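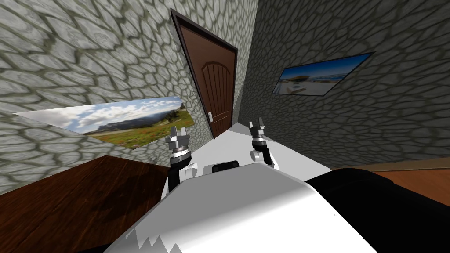 Most advice for people who want to build a mobile app is about adding. Add a login, add notifications, add a page where the user can share something with friends. I have worked on small apps for six years, first as a tester and then as the person who decides what goes into the next version, and I have come to believe that the first version of an app should do one job and should be a little boring. I think of it as a corridor with one door at the end. On the wall you may hang one nice picture, a meadow with red and yellow flowers and some hills behind it, so that the walk is pleasant. But the user should see the door from the first step, and should not have to choose between many doors before knowing what is behind any of them.

I know this opinion is not popular with people who have just received money for their idea. When you have a budget you want to see it on the screen. I was the same. I will tell about my own case, because I think a general rule is worth very little without the story of how somebody paid for it.

Our app was called Dirirum. It was for people who rent out tools to their neighbors: ladders, drills, carpet cleaners. The idea came from my business partner, Kazimiera Adamczyk, who had been lending her pressure washer to half of her street and had lost track of it more than once. What she needed was very simple. She needed to know who has the thing and when it comes back. If we had built only this, we could have given it to real people after a few weeks.

We did not build only this. We made a list on a Wednesday evening in her kitchen, and by the time we went home the list had 20 features. There was a rating system for borrowers. There was a chat. There was a map. There was a deposit, which meant payments, which meant a contract with a payment company and a long form about who we are and where our money comes from. Each of these things looked reasonable. I can still defend every one of them if you ask me, and this is exactly the problem. A feature which is clearly stupid does no harm, for you will laugh and cross it out. The reasonable ones stay.

We worked on it for most of a year. When we finally opened it, 626 people installed it in the first month, and we were very happy with this number. Then we looked at how many of them had listed even one tool. It was a small part, so small that Kazimiera asked me to check if the counting was broken. The counting was fine. People opened the app, they saw the map with nothing on it, they were asked to fill in a profile and confirm a phone number and read about deposits, and they closed it. Many never opened it again. 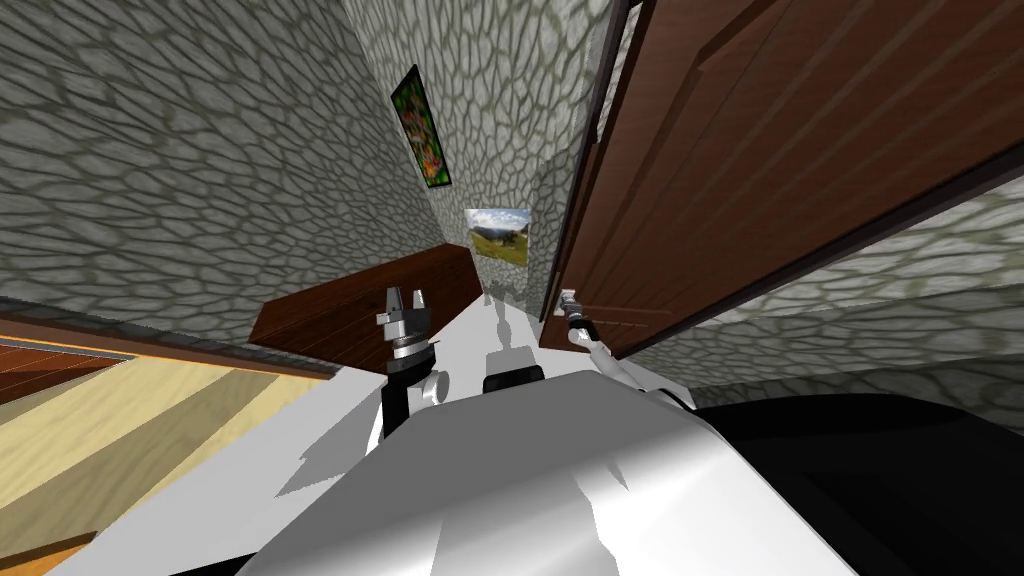
What hurt me more was a message from a woman named Esi Amegashie, who ran a tool shelf in her apartment building. She wrote to us very politely. She said that she had wanted to use Dirirum, but it asked her too many questions about things she did not care about, so she went back to the paper on the wall of the laundry room. The paper had three columns. It said what, who, and until when. I printed her message and kept it over my desk, and I still have it.

I do not want to say that the paper is always better than the app. A paper cannot remind you that the ladder is late. It cannot be read from the office. But the paper had understood the job, and we had not.

There is an argument against my position and I want to present it fairly. People say that the market is full and that users compare you on the first day with products which have hundreds of engineers. If you come with one function, they will think you are a toy. I have heard this from investors and also from a designer I respect a lot. She put it this way: a person who walks into an almost empty shop does not think "how focused," the person thinks "they are closing." I believe she is right about some kinds of apps. If you make a bank, please do not release it with half of the bank missing. If you make something where safety or health is involved, the minimum is high and it should be high.

But for the usual small app, made by two or three people, I think the comparison with big products is a fear which lives more in the founder than in the user. Users do not arrive with a table of functions in their hand. They arrive with a small annoyance, often standing in a line or sitting on a bus, and they give you maybe one minute. In this minute they want to feel that the annoyance became smaller. If it did, they will forgive you for the missing map. They will even write to you to ask for it, and then you will know something which no meeting can tell you, namely that a real person wants a map.

A second argument is about money. It says that you cannot charge for so little. Here I can only give my experience from the next project. After Dirirum we made a much smaller thing named Leone, which does nothing except help piano teachers to keep track of which pupil has paid for which lesson. It has two screens. A friend who teaches in Tradmont had asked me for it, and for a long time she was the only user. Today 868 teachers pay for it every month. It is not a fortune, and I still take outside work in the winter. But nobody has ever complained to us that it does too little for the price. The complaints that we receive are about the two screens, and they are useful complaints: the button is too near to another button, the name of the pupil is cut when it is long, please let me change the date after I have saved. All of these we could repair within days, as there was so little around them to break.

This last point is, in my opinion, not discussed enough. Every feature has to be kept alive. It must be tested again when the phone system gets an update. It must be explained in the help pages and translated. Somebody must answer the email of the person who does not understand it. When we had the chat in Dirirum, almost no one used it, but I spent many evenings on it, because the few messages that were sent sometimes arrived twice. I was repairing a room in which no one lived, and in the meantime the list of borrowed things, the real heart of the app, still sorted the dates wrong for people who had set their phone to a different country.

So what would I ask of a person who is starting now? I would ask this person to write down the job in one sentence, using no "and." It is harder than it sounds. When we tried it for Leone, our first sentence had three of them. Then I would ask to show the sentence to somebody who has the problem, not to a friend who wants to be nice, and to watch whether they nod before you have finished speaking. Only after this I would open the computer.

I would also ask them to keep a second list, for everything they have refused. I keep mine in a plain text file. When a user asks for something that is already on the list, I put a mark next to it. The sharing function, which I was sure everybody would want, has one mark, and I suspect it came from my cousin. Export to a spreadsheet, which I had thought of as a dull thing for accountants, has so many that we are building it this summer, and we hope to have it ready in July.

Kazimiera does not agree with all of this. She thinks that we failed with Dirirum mainly since we opened it in the wrong season and in too many towns at once, and that with only Eswood, where she lives and knows the people, the same app could have worked. Maybe she is right about the towns. We have talked about trying it again with just the list and the reminder, and she has already told me that she wants the map back.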